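4. Results and what we think they mean

Our task was sorting: the arms clear pieces of trash off a table, and the software decides which arm goes for which piece and where it ends up. The planner we started from, Umberg, came with a claim from last year's group that it "handles clutter." We had trouble finding out what that was based on. Their report gives a success rate but never says what counted as success.

So we wrote our own rule before running anything. A trial passes only if the item is picked up, stays in the fingers, and is let go inside the right container without a person touching a key. Na-rae Ahn and Mawar Sembiring scored the trials separately and we threw out the ones they disagreed on. We ran 114 trials and kept 100.

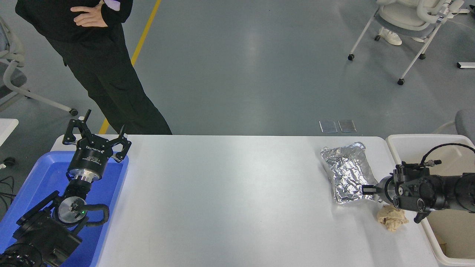
Figure 3. Right gripper against the foil package, left arm over the blue tray.

Foil was the worst item by a wide margin. Our guess is that shiny wrinkles give the depth camera bad readings, so the grasp point jumps from one update to the next. Syafiqah Tambunan added a filter that averages the last 10 estimates. It made the arm look calmer on video. Whether it made the grasps better is harder to say, as we changed the closing speed the same week and did not go back to test them apart. That was our mistake and the gain we showed in the October slides should not be credited to the filter.

We are also not convinced the two-arm planning does much. In the logs the planner mostly gives each item to the nearer arm, and a one-line distance check would do the same. Zulkifli Rahman disagrees and points to handovers, but there were too few of those to settle it.

5. Next steps

Rerun the foil trials with the filter off and everything else fixed. Replace the arm assignment with the distance check and compare. Nadhirah Setiawan has the scoring sheet and the raw logs, including the trials we dropped.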